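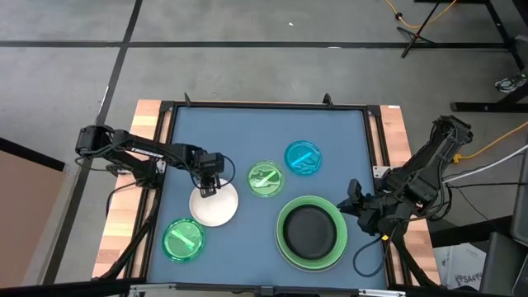

*Fig. 9.1. Dishes on a blue mat.*

# 9. The Star Rating and What It Is Worth

Most people now choose a café, a plumber or a hotel by looking at a number between one and five. The apps that show these numbers say they reflect the views of ordinary customers. This chapter asks how far that claim should be believed.

Take the listings app Skarnlow, launched in the town of Stukthorpe. Its makers promised "the honest voice of the high street". When Kourosh Jalali went through its first 558 reviews, he found that 169 came from accounts that had never reviewed anything else. Some of those were surely real people with one good lunch to report. It is hard to believe they all were. Skarnlow replied that its filters were "robust" and did not say what the filters did.

Readers will meet this sort of answer often. A company that earns money from the businesses it lists has little reason to look hard at praise.
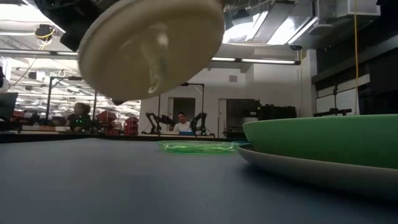

Chapter 9 | **169**

A second problem is the average itself. Suppose a bakery has two reviews, one giving five stars and the other giving one. The app shows a three, and a passer-by takes it for a middling bakery, although neither reviewer said so. Varadau, a rival service, tried to mend this by giving more weight to "trusted" members. Trust, in its scheme, was earned by posting more often. Why someone who posts daily should be a better judge of bread was never explained.

Majumder's study of booking sites, to which we return in section 9.3, raises a further doubt. People seldom write after an ordinary visit. They write when they are delighted or cross, or when the app has pestered them at the till.

None of this makes ratings useless. A place with hundreds of poor scores over several years probably has something wrong with it. The claims made for the numbers, though, run well ahead of the evidence, and the sections that follow treat them with some suspicion.

## 9.1 Who writes reviews?

Before reading on, find a business you know well and look up its score on two different apps. Note any gap between them.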